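Numbered sports jersey

From Ranari, the household and clothing reference
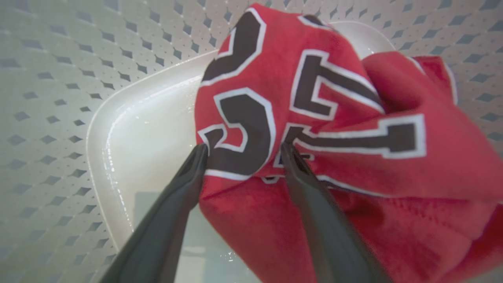 A numbered sports jersey is a shirt worn by the members of a team, marked with large numerals so that each player can be told apart from a distance by officials, teammates and the people in the stands. It is one of the most familiar pieces of clothing in the world, and many households own at least one, whether or not anyone in the house plays. Jerseys are worn on the field, at the gym, around the yard, to school on spirit days and quite often to bed, and a well-liked one may stay in a family long after the season it was made for has been forgotten.

Fabric

Early team shirts were commonly knitted from wool and later from cotton, both of which are pleasant enough to wear but grow heavy with sweat and rain. Most jerseys sold today are made from polyester or a polyester blend, which dries quickly, keeps its color and has the slight gloss that many people now think of as the proper look of a sports shirt. The cloth may be a smooth, close knit or an open mesh, and plenty of shirts combine the two, with mesh panels under the arms or down the sides where a player gets warmest. Synthetic jersey is slippery stuff to handle. It slides off hangers and slumps out of a tidy pile at the least nudge, as anyone who has put away a whole team's worth will remember.

Numerals

The numerals are meant to be read quickly and from far off, and so they are large, thick and plain in shape. A common arrangement is a dark numeral with a white outline, or a white numeral with a dark one, set on a strong body color such as red, blue or green. The outline does a good deal of the work. Black figures laid straight onto a deep red shirt can be surprisingly hard to make out under evening lights, and a band of white between the two colors brings the edges back.

There are several ways of putting the numbers on. Sewn numerals, often called tackle twill, are cut from a firm cloth and stitched around the edge, sometimes in two layers so that the lower one shows as a border. Heat-pressed numerals are cut from a thin film and bonded with a hot press, which is quick and suits small orders. Screen-printed numerals are laid down as ink, one color at a time, and in dye-sublimated shirts the design is carried into the fibers themselves, leaving nothing to peel or crack. Each kind has its own feel under the hand, and people who grew up with one sort tend to be loyal to it.

Choice of number is a matter of league rules in some sports and of personal fondness in others. Single digits are often the first to be spoken for. The local youth league in Roltetside, which keeps a lending store of almost 500 shirts, lets returning players choose first each May, and the number 29 has for some reason been a favorite there for years.

Washing

A jersey is best turned inside out before it goes into the machine, so that the numerals rub against the inside of the shirt and are spared the zippers and hooks of everything else in the load. Cool water and a gentle cycle suit most synthetic shirts. A new red one should be washed alone the first 2 times, or with other reds, as loose dye can tint pale clothes. Fabric softener is usually left out, for it can coat the fibers and make them slower to dry. Grass and mud come away more easily if the shirt is soaked for a while in cool water with a little detergent worked in by hand.

High heat is the chief enemy of pressed and printed numbers. Air drying is kinder than the tumble dryer, and an iron should never be set directly on a numeral.

Folding and storage

The usual fold keeps the largest numeral flat and facing up. The shirt is laid face down, the sides and sleeves are brought in toward the middle, and the hem is folded up toward the collar once or twice, depending on the shelf. Where the numeral is too wide to fit, it is better folded gently through the middle of a stroke than creased hard along an outline. Jerseys left bunched up for a long time may hold their wrinkles, though most of these will drop out of polyester after a night on a wide hanger.

Collectors at the Matar sports hall in Ullemau store older shirts flat, with acid-free tissue laid between the layers to keep printed numbers from sticking to one another.

See also: Team uniform; Polyester; Tackle twill; Stain removal

Entry 3165. Last revised 29 Oct 2018.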